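Kekberg Manual Scans, README

Last touched 2/17/21. If something here contradicts the files, believe the files.

What you are getting

Scanned and typed-up text from the printed manuals of 52 strategy and adventure games sold for home computers, mostly the kind that came with a map, a keyboard overlay and a short story by somebody who clearly wanted to be writing novels. Each game has its own folder. Inside is the manual as page scans, a plain text version, and a small notes file saying what was missing when we got to it.

The text versions were typed by hand for the first 40 games and run through character recognition for the rest. You will be able to tell which is which. The typed ones have spelling mistakes. The recognised ones have dragons called "drag0ns" and a spell that costs "l5 mana", where the first character is a letter and the last is a cry for help.

Folder names

Short title, underscore, platform. Gestis has two folders, as the second edition quietly rewrote the whole chapter on siege engines and made catapults worse. Cárdenas keeps its accent in the notes file but loses it in the folder name, after an old unzip program turned it into a small black diamond and refused to go further.

Known problems

Fikier: pages 14 and 15 are swapped. They were swapped in print too, so we left them. The tutorial makes more sense that way than it should.

Gestis, first edition: the technology chart is a fold-out and was scanned in six pieces. The pieces overlap. Gunpowder appears twice.

Cárdenas: the code wheel is included as two flat discs. Print them, cut them out, put a pin through the middle. The game asks for a code every 25 turns, always during a storm.

Several manuals promise "additional information on the reference card". We have nearly none of the reference cards.

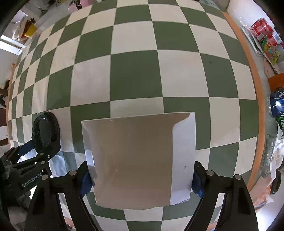

Kekberg wrote in to say that the Fikier hint sheet is wrong about the lighthouse – you need the lamp oil before you speak to the harbour master, and if you do it the other way round he sails off and the game lets you carry on for hours without mentioning it. The notes file now says so. The hint sheet stays as printed.

Using the text

Search it, quote it, build a hint browser from it. Please keep the notes file with its folder, as otherwise the next person will report the swapped pages again. We have had 123 reports so far and most of them are the swapped pages.

Still wanted

The Gestis reference card, either edition
The last page of the Cárdenas short story, which stops just as the widow opens the letter
Any Fikier manual printed after June, when the publisher said it would fix the page order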